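Visit Report: Woldale Casket Works, Open Day

Woldale builds plain burial caskets and shrouding boards for towns with no funeral home within driving distance. The works opened its doors in October, and the tour ran from 10 in the morning until the light went.

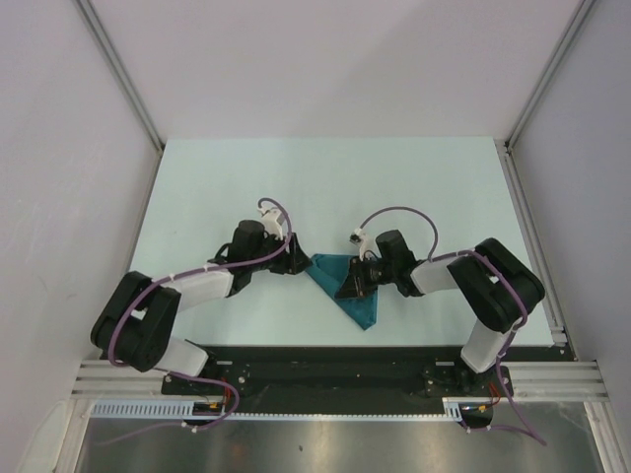
How does a casket reach a community with no road in?
By air freight, as a flat kit. The panels, base and rope handles go in one carton, and the family or the local carpenter assembles it on arrival.

The kit is called the Jendik. Panels are spruce, planed and left unfinished. Corners lock with a sliding dovetail, so the only tool needed is a mallet. The carton weighs 117 pounds, and two people can get it through a small cargo door. An older pattern, the Mottram, ships fully assembled and is sold only where there is road or barge service.

The milling room was running at half speed for visitors. Boards are stacked on stickers by moisture content and checked again before the joints are cut. Spruce that goes north too wet will shrink in a heated house, and the dovetails loosen. The works rejects a fair amount of stock on this ground — more in summer, according to the chart by the door.

Linings are cotton and come separately. The basic set costs $299. Quilted sets are made to order in Rondow and take longer.

Order number 2497 was on the packing bench during the tour, with the assembly sheet on top. The sheet is one page, mostly drawings, and covers lowering straps as well. It does not cover winter graves, where the ground has to be thawed first. A second sheet on that is being drafted.

Parking is on the gravel lot behind the mill. The drying shed was closed to visitors.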